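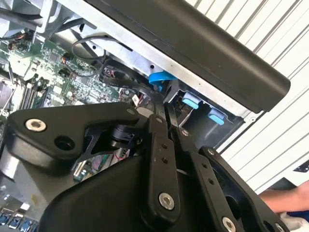 Lid off the old desktop, green board and all its cables on show.

Right, it's 25 August 2020 and I'm finally doing the thing I said I'd do in July. The old Holmont desktop is open and I'm having a proper nose about before I buy any bits for it.

First thing I noticed - all the plastic catches are blue! Bright blue tab up by the metal frame, lighter blue latches on the drive bays. I do love it when they colour the bits you're meant to pull.

The memory slots are what I'm after. It's got 2 GB in it at the moment and it takes an age to open a spreadsheet. I'm hoping to get it up to 4, which ought to do for emails and my recipes.

Rang the little computer shop in Harport and they want 45 quid to fit it. To fit it! I can do a lot of swearing for 45 quid.

There's a flat ribbon cable running right across the board and I know I'm going to catch it with my sleeve. Also a loopy black one that I'd quite like to tuck away somewhere, but I'm leaving it be until I've found the manual.

Does anyone have the booklet for the Holmont 3170? Mine went in the last house move. Happy with a scan, or even a blurry phone photo of the memory page.

Going to give the fan a go with a soft brush tomorrow. Kettle on for now - more when the memory turns up.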